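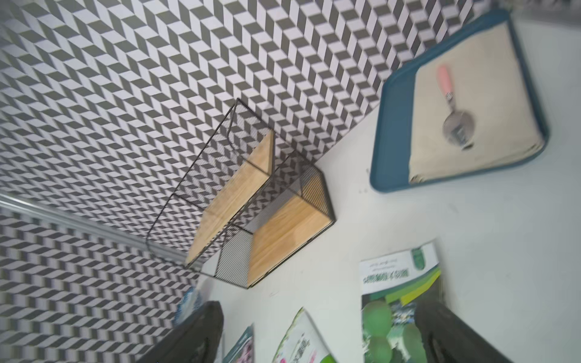
Chevron, in decorative design, is a pattern made of repeated V shapes joined end to end so that they form continuous zigzag bands. The bands may run across a surface or up and down it, and they are usually set off from one another by a change in color, tone, or texture. The word comes from Old French and first meant a rafter. It is also used for a figure in heraldry and for the V-shaped stripes worn on the sleeve to show rank.

Geometry

A chevron band is built from parallelograms. Each parallelogram is the mirror image of the one beside it, and the two meet along a straight shared edge. The angle of the V controls how steep the pattern looks. Flooring and wall designs commonly use angles between 30 and 60 degrees, measured from the direction in which the band runs.

If neighboring parallelograms differ in tone, the eye may read them as the sides of a folded surface. The effect is strongest with two or three shades of one color and weakens when the colors have the same brightness.

Chevron is often confused with herringbone. In herringbone the units are rectangles, and the end of each one butts against the side of the next, which produces a broken zigzag. In chevron the ends are cut at an angle and the points line up.

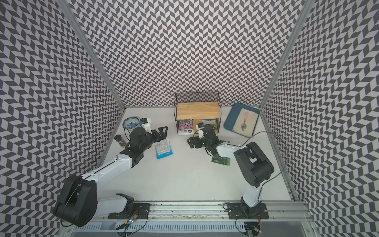
Rosário Teixeira
Contributing Editor, Decorative Arts

History

Zigzag bands are among the oldest known ornaments and appear on early pottery in many parts of the world. The motif was cut in stone around the doors and arches of Norman churches in England, where the carved molding is called chevron or dogtooth in older books, although dogtooth now usually means a later, pyramid-shaped ornament.

Wood floors laid in chevron became common in French houses of the better class. The pattern was taken up again in the 1920s and 1930s, when zigzags were used widely in Art Deco metalwork, tile, and textiles.

Production

In woven cloth, a zigzag is made by reversing the direction of a twill at regular intervals. In printed wall coverings, the pattern is applied by roller or by digital press. The length of one full repeat must be known before the material is cut, because adjoining strips have to match at the seam. A long repeat increases waste.

The Rotmont mill at Drutis printed chevron papers from wood rollers until it closed. Its surviving pattern books, known as the Negri books after the firm's head designer, list some 80 zigzag designs. The largest order on record was for 3,000 rolls, shipped in December to the Bistness hotel company.

Installation

Walls are marked with a plumb line before the first strip is hung. Small errors are easy to see in a chevron because they break the line of the points. At an inside corner the strip is normally cut and overlapped slightly, and the next strip is matched to it. Corners that are out of square cannot be matched along their full height, and the match is usually made at eye level.

See also: Herringbone; Parquet; Tessellation; Twill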